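How to Replace the Front Brake Pads on a Small Roadster

Last updated in November

Front pads on a light two-seater are a good first brake job. You need a level place to park, basic hand tools and a morning. The steps below are for a single-piston sliding caliper with pins. If your car has an aftermarket caliper, follow the instructions that came with it.

Check the torque figures in the service manual for your own model year before you start and write them on a piece of tape where you can see them. They changed over the years on many of these cars, and a figure from a forum post may be for a different caliper.

What you need

Jack and two axle stands
Wheel chocks
Socket set and breaker bar
Torque wrench
C-clamp, or a piston tool if you have one
Brake cleaner and rags
High-temperature brake grease
Wire brush
A short length of wire or a bungee cord
New pads and a hardware kit

We used Erero street pads and the Lodside hardware kit. The kit comes with fresh clips, pin boots and a packet of grease that is enough for both sides. Any decent pad for street use will fit the same way. Avoid race pads on a car that gets driven to work, as they squeal and don't bite well until they warm up. 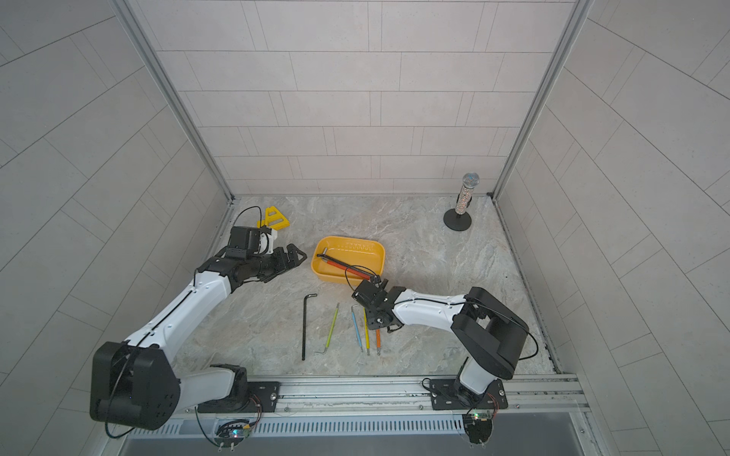 Step 1. Get the car in the air

Park on level ground, put the car in gear and set the parking brake. Chock the rear wheels. Loosen the front lug nuts a quarter turn while the tires are still on the ground. Jack the car up, set it on stands and give it a push from the side before you go anywhere near it. Take the front wheels off.

Do one side at a time. The other side stays together so you can look at it if you forget how something goes.

Step 2. Open the caliper

Turn the steering so the caliper faces out. Clean the bolt heads with the wire brush. Remove the lower slide bolt and swing the caliper up on the top pin. On some versions the caliper won't clear the hose this way, and you have to take out both bolts and hang it from the spring with wire. Don't let it hang by the hose.

Pull the old pads out and note which side the wear indicator was on. If one pad is a lot thinner than the other, a slide pin is probably sticking.

Step 3. Look at the rotor

Run a fingernail across the face. Light grooves are fine. A deep lip at the outer edge, blue patches or cracks mean a new rotor. Measure the thickness and compare it with the minimum stamped on the hat or listed in the manual.

Step 4. Clean and grease the pins

Slide each pin out, wipe off the old grease and look for rust. Replace a pin that is pitted. Put on a thin coat of new grease and push it back until the boot seats in its groove. The pins should move by hand — if one feels springy, there is too much grease behind it.

Snap the new clips onto the bracket. Scrape the rust out from under them first or the pads will bind.

Step 5. Push the piston back

Take the cap off the master cylinder and check the level. If it's near the top, draw a little out. Lay an old pad against the piston and tighten the C-clamp slowly until the piston is flush. Wipe up any spilled fluid right away, as it takes paint off. 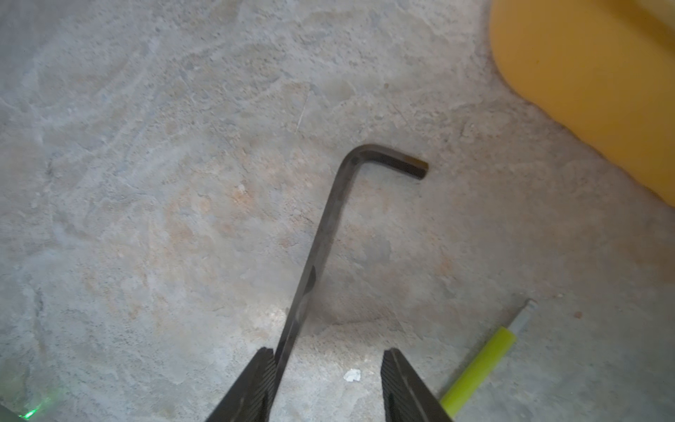 Can I reuse the old clips if they look straight?

You can, but they lose tension with age and the pads may rattle over bumps. A new set is cheap, so put the old ones in the trash.

Step 6. Fit the pads and close up

Put a thin smear of grease on the pad ears and the back plates. Keep it off the friction material and the rotor. Slide the pads in, swing the caliper down and torque the bolt. Repeat on the other side, then refit the wheels and torque the lug nuts with the car on the ground.

Pump the pedal until it is firm before you start the engine. Put the master cylinder cap back on and check the level again.

Step 7. Bed them in

Find a quiet road. Make 10 moderate stops from 40 mph down to walking pace, with a short gap between each. Don't hold the car still on the brakes while they are hot. Drive home gently and let them cool.

Recheck the lug nuts after the first drive.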